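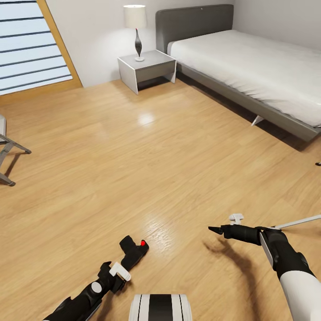
Bedroom, window wall and nightstand

**Subject:** Wi-Fi drops in back bedroom, wired connection fine
**Opened by:** Ignacio Begay
**Opened:** April 18, 2020
**Product:** Truslow router with one Stenar extender
**Provider:** Oyelaran, 500 Mbps plan
**Status:** Closed by customer

**Problem as reported**

Wi-Fi in the back bedroom drops several times a day. The laptop stays connected to the network name but pages stop loading. After a minute or so it comes back without my doing anything. The phone does the same thing in the same room. The desktop in the front room is plugged straight into the router and has no trouble at all.

I work from the bedroom now, so this matters more than it used to. Video calls freeze and I have to rejoin. The setup has been the same since October, when the extender was added. No new equipment since then.

**Already tried before opening the ticket**

- Restarted the router and the extender, in that order
- Forgot the network on the laptop and joined it again
- Turned off the laptop's power saving for the wireless card
- Moved the extender from the hallway outlet to the one by the closet, then back

None of these made a difference that lasted past the next morning.

**Support reply 1**

Thank you for the details. Please open the router's admin page, go to System > Log, and export the log after the next drop. Also tell us whether the extender light is green or amber when it happens. Do not reset the router to factory settings yet, as that clears the log.

**Customer update**

Log attached. It covers one full day. I searched it for the word "deauth" and got 43 hits, all against the laptop and the phone. The desktop doesn't appear. Extender light stays green the whole time, including during a drop.

I also ran a ping to the router from the laptop and left it going. The replies are normal until a drop starts, then they go over 2,000 ms, then time out. A ping from the desktop to the same address shows nothing unusual for the same period. I take that to mean the Oyelaran line is not the problem, but their agent wanted to send a new modem anyway. I said no for now.

**Support reply 2**

We agree the line looks fine. The log shows both devices being moved between the router and the extender over and over. The signal from each one is close to equal in that room, and a feature called Smart Steering is on. It pushes devices to whichever unit looks better at the moment.

Please try the following:

1. Go to Wireless > Advanced and turn off Smart Steering.
2. Set the 2.4 GHz channel by hand. Do not leave it on Auto.
3. Give the extender its own network name.
4. Join only the extender's network on the laptop and phone.
5. Leave it this way for two full days and send a new log.

**Customer update**

Smart Steering is off. The menu for it was not under Advanced on my unit. It was under Wireless > Band Settings, at the bottom, and you have to press Apply twice or it turns itself back on. You may want to fix the help page.

Extender now has its own name, "Zundutton." Laptop and phone are both on it. The channel is set by hand. The tablet would not take the new name until I deleted the old one from it.

First day: one drop, early, before I had moved the phone over. Second day: none. I had a long call in the afternoon with no freezing. Speed in the bedroom is lower than in the front room, but it is steady and I don't need more than that for work.

**Support reply 3**

Good to hear. We have passed the note about the Apply button to the firmware group. Version 2 of the firmware changes how steering works, but it is not out for your model. When it arrives, the update may turn Smart Steering on again, so please check that setting afterward.

**Customer update**

Understood. New log attached, no deauth entries after the change. I turned off automatic updates so I can check the setting when I install the new one. You can close this.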